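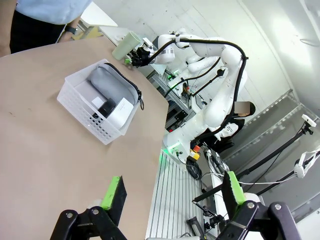 ## Can it tidy the table yet?

Every few issues a reader writes in to ask when they can stop picking up after their family. The last round of letters came in August, and most of them asked about the same job: clearing a table. You have a cup, a pouch, a card, a few small things that belong somewhere else, and a basket to put them in. A child of six can do it, with some complaining. So we asked Mio Shimada, who has worked on robot arms for most of her career and now runs the household tasks group at Prerkico, how close the machines are.

Her short answer was that they can do it on a good day, slowly, with someone standing next to the table.

The longer answer starts with what "clearing a table" means to a machine. Shimada's group breaks it into picks and places. One object, picked up and set down where it should go, is one pick and one place. A person never thinks of it that way. You sweep the small stuff into one hand, grab the cup with the other, and you're done before the kettle boils. Two-finger grippers take things one at a time, and they have to get each one right.

In the group's most recent long run, the arms made 115 attempts at moving single objects from a table to a basket or back out again. Of those, 26 failed. That works out to a bit better than three in four, and Shimada was quick to say that the number flatters the robot. Anything rigid and easy to get hold of went well. The trouble was with everything else.

Soft pouches are the worst of it. A zippered pouch has no fixed shape. Pick it up once and it hangs one way, put it down and it's a different object. The fingers can close on a fold of fabric and lift it, or they can close on the same fold and have it slide out. A zipper pull that hangs over the rim of a basket is handy for a person. For a gripper it's a small hard thing that swings, and it can catch in the basket's holes on the way out.

Flat cards are nearly as bad. You and I get a fingernail under the edge or slide the card off the table into the other hand. The robot can learn the sliding trick, and the group has had it working, but it needs a free table edge and a clear path to it. A card leaning against the side of a basket is easier, provided nothing is propped against the card.

Cups were the surprise for me. I had assumed a plastic cup was the easy one, and upright in the open it is. A light cup gets knocked, though. If the gripper comes in a little too far to one side it pushes the cup before it can close around it, and then the cup is at an angle and the plan for picking it up no longer fits. Older systems would carry on and grab at the air. The newer ones look again and try a different approach. Shimada counts that as the largest improvement of the last few years, bigger than any change to the hands.

**What about two arms?**

Two arms help more than you'd expect and also less. With two, one can hold the basket still while the other loads it, and something awkward can be passed across. The cost is that the arms have to stay out of each other's way, so they wait a lot. On a simple table with a few objects, Shimada's group found little difference in time. On a table with a bag that has to be held open, one arm mostly can't do the job at all.

**How fast is it?**

Slow. A table I could clear in well under a minute took the robot 3 minutes on the run she described to me, and that was one she was pleased with. Speed can be turned up, but the failures go up with it. For a shop floor this matters a great deal. For a home it may not. If the thing works while you're out, you don't much care how long it takes, as long as the cup isn't on the floor when you come back.

**Who is buying?**

Mostly workplaces. Takagi, the parts distributor, has a trial under way in its returns room, where mixed small goods have to go from a table into baskets all day. The objects vary but the table doesn't, and the lighting is always the same. There's also a person on shift who can step in. Hundari is trying something similar with kit packing and has kept the pouches for its human packers.

Arnum is the one aiming at homes, and it has said less. Its plan is a single arm on a kitchen counter that empties a dish rack. I asked Shimada whether she would have one. She said she would like to see it deal with her own counter first, with the mail on it and the cat.

**So when?**

She wouldn't give me a year. She did give me an order. Sorting rigid things into bins is close to ordinary work already. Next come bags, pouches and clothes, which need better touch in the fingers and far more practice. Last is the whole messy table in a house the robot hasn't seen before, where it also has to decide what's trash and what's somebody's homework.

Letters on this are still welcome, and if you have a chore you'd like us to ask about, send it in. We already have plenty about fitted sheets.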